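20.07.2023 - Werkstatt Darnow, Handgreifer Paar 2

Backen links und rechts neu gedruckt, Innenseiten wieder schwarz belegt. Der linke Greifer hatte gestern beim Schließen Spiel am Drehpunkt, Passscheibe eingelegt, Spiel jetzt unter der Messgrenze. Schrauben mit Lack gesichert, nicht geklebt.

Markerwürfel beide neu verschraubt. Die alten Klebestellen hatten sich um gut ein Grad verdreht, das reicht für einen sichtbaren Versatz in der Lageschätzung. Würfel-IDs in der Konfiguration getauscht, links und rechts waren seit dem Umbau vertauscht eingetragen. Busomex-Skript danach ohne Warnung durchgelaufen.

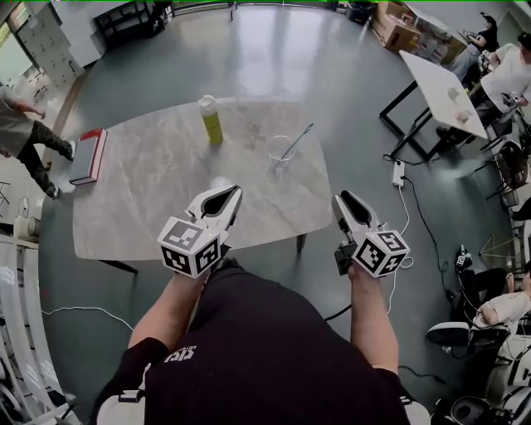
Beide Greifer über dem Marmortisch, linke Backen offen, kleines weißes Rundteil vor den Spitzen.

Aufnahme: 2000 Bilder, davon 13 ohne gültige Lage für den rechten Würfel. Die Ausfälle liegen fast alle am Stück, Verdacht auf Verdeckung durch den Unterarm bei steiler Haltung. Links kein Ausfall. Glasbecher und Flasche stören die Erkennung nicht, Spiegelungen auf dem Boden auch nicht.

Offen:
- Rückstellfeder rechts ist schwergängiger als links, Feder aus der Rozīte-Kiste probieren
- Belichtung fest einstellen, Automatik zieht bei Gegenlicht vom Fenster nach
- Kabel am Tisch hochbinden
- Handgelenkwinkel in der Auswertung mitschreiben, sonst lässt sich die Verdeckung nicht zuordnen

Druckdatei liegt unter backe_302, die ältere 224 bitte nicht mehr verwenden - Bohrung sitzt dort zu tief.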